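Wear It Again: A Conversation with Si-eun Shin
October 17, 2018

Si-eun Shin has been mending clothes for other people for eight years. She started at the counter of a dry cleaner, sewing on buttons while the machines ran, and now she has her own shop, Trikden, on the second floor over a shoe store. The sign on the stairs is easy to miss. Most of her customers come because a friend told them to.

"I never planned on a shop," she says. "I had a sewing machine and a lot of neighbors with torn pockets. After a while I couldn't find my own bed."

She learned from her grandmother, who did alterations at home and kept every zipper she ever took out. Shin still has two of the jars. Her first lesson was unpicking a seam without cutting the cloth, and she did that for a whole summer before she was allowed to sew anything back together.

Shirts are the bulk of the work. Collars wear through at the fold, and elbows go next. She can turn a collar in 30 minutes if the fabric is still sound, and she tells people no if it isn't. 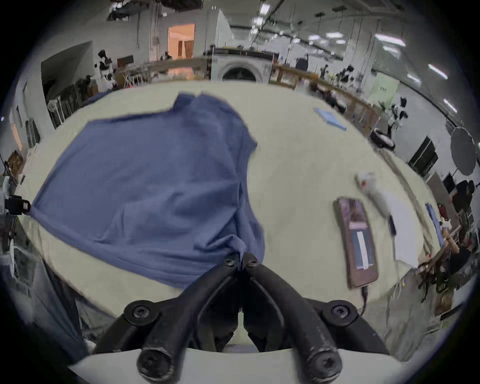 Blue cloth on the cream-covered table.

"People bring me a shirt and say it's ruined," Shin says. "Usually it's one seam. They've had it in a closet for two years because of one seam."

She asks customers to wash things first and to leave the loose threads alone. Pulling on a thread, she says, can turn a ten-dollar job into a thirty-dollar one. She also likes to know how the clothes get worn. A work shirt gets a patch that shows, with heavy thread. For an office shirt she will take fabric from the inside of the hem and put a new strip behind it.

The price question comes up a lot. A new shirt can cost less than a repair, and Shin doesn't argue with anyone who does that math. "If you don't like the shirt, don't fix it," she says. "Fix the one you keep reaching for."

She is less patient about socks. For years she turned them away, then a customer named Kwon came in with a bag of his late father's and asked her to try. She darned all of them. Now she takes socks in the slow weeks after the holidays and teaches a darning class in December, which is full by the time she puts up the notice.

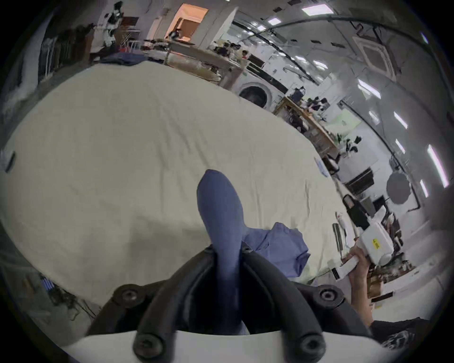
A blue sock, toe up, with a lighter blue cloth beside it.

The class runs over two evenings. Students bring a sock with a hole in the heel, a blunt needle and wool close to the right thickness. Shin hands out wooden mushrooms, but says a light bulb or a small orange will do. The usual mistake is pulling the rows tight, so the darn puckers and rubs inside the shoe.

"Leave it a little loose and go well past the hole," she says. "The thin part around it is the next hole."

She has over 200 spools on the wall and still runs out of navy. Asked whether she mends her own clothes, she holds up a cuff with a button missing.

"It's on the list," she says.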